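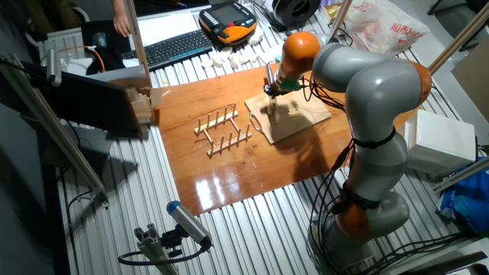 Zainab Uzor told me before I'd even got my coat off that the arm is the easy bit. The cables, she said, are what keep her late.

She looks after the kitchen cell at Totix, where a grey and orange robot arm is learning its way round a chopping board and a plate rack, and I'd gone along to find out what looking after it means. A lot of crawling about, by the sound of it!

"People think I sit and type," she said. "I do a bit of that. Mostly I'm checking whether a cable has room to move." The cables hang off the wrist and run back down the arm, with a strap round the column as well, and every time she changes the reach she takes the arm slowly through its widest move by hand, on the pendant, watching the loops. Too tight and they tug at the connector. Too slack and they catch on the rack (she winced telling me this, so I didn't ask which day).

I wanted to know about the cameras too. They're clamped to the frame, and she says the clamps matter more than the cameras do. "Somebody leans on a post, it shifts a hair, and the arm comes down beside the board." She checks them after 60 hours of running and does the full calibration at 300, sooner if Babatunde Edet has been moving the bench again. He was in the next room and shouted that he'd heard that.

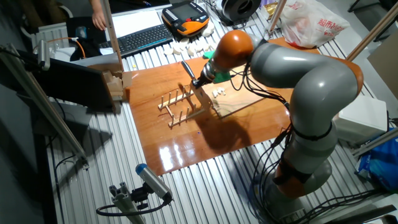 Then we got on to the gripper, her least favourite part of the job. The fingers are fine on something square, but a handle is rounded and it wants to twist as soon as the blade meets the board. She went through three sets of pads last October before she found a rubber she liked, and she still wipes them down every morning with a cloth and a drop of spirit. Grease is the enemy, apparently. I said my kitchen was the same and she laughed, a bit politely.

So what does she do when it goes wrong? "Stop it, back it off, look at it. Then look at it again before you touch any settings." She'd once spent a whole afternoon changing numbers when the trouble was one loose screw in the tool mount. Now the screws have paint marks across them, so she can see at a glance if one has turned.

The next big job is the 1000-hour service, and she's hoping to swap the wrist cables while the covers are off. The new ones are on order from Coppens.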